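Speaker notes – dark washing, short talk, Skarard hall

Saturday, November 20, 2021. Slot after Petro Ostapchuk. DON'T run over like in September.

Start: hands up who irons work shirts. Wait. Hands up who likes it. (Laugh, hopefully.)

Then numbers. Uniform cupboard at Gondum, 78 shirts on the books. 29 came back to us as "worn out". Most only creased and linty. Say that slowly, it's the whole point of the talk.

Part one – black cloth. Shows everything. Lint, fluff, every fold you didn't mean to make. Tell the room: look along it from low down, against the light, not from on top. Smooth from the middle outwards, flat hand. Spray bottle within reach so you don't wander off.
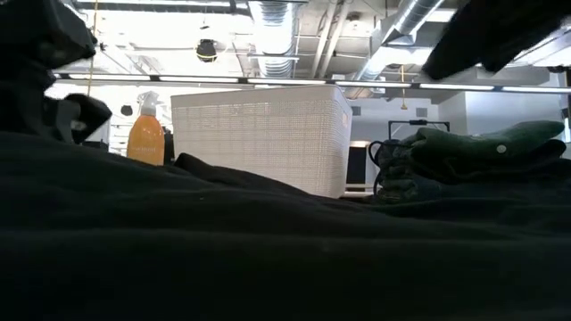
Black fabric, basket and orange spray bottle. One pale speck, left of centre.

Ask who spotted the speck before I said. Olesia always does, ask her last.

Lint roller bit – short strokes, lift, turn. Skip demo if teh table's too small.

Part two – spraying. Mist, don't soak. Test inside the hem first. Stefaniia Nazarenko will ask about vinegar, answer is "ask me at the tea break". Water's fine for creases. Leave it a minute, then hands.

Cost slide: 3,110 for replacements last year, against 80 for rollers, bottles and a bin. Let them read it. Don't read it out.

Part three – folding.

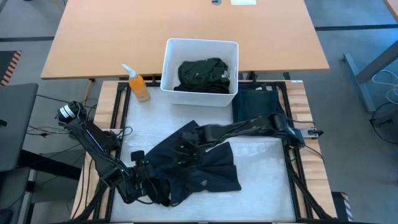 Logo shirts want folding the same way every time or the pile never sits right. Front down, sleeves in, then up from the hem. Dark navy and dark green get muddled under hall lights, so sort before you start. Point at the crumpled green one in the white bin, then the navy one folded into a neat rectangle over on the right, same sort of clothes, which would you hand a new starter? Pause. Someone will say the green one, fine, move on.

Stelmakh lot fold in thirds, we fold in half. Either OK, just pick one adn stick to it.

If time: hanging v folding. Knits never on hangers. Severyn's jumper story, only if he's in.

Questions. Handouts by the door, Elen branch take the spare ones. Give the clicker back!!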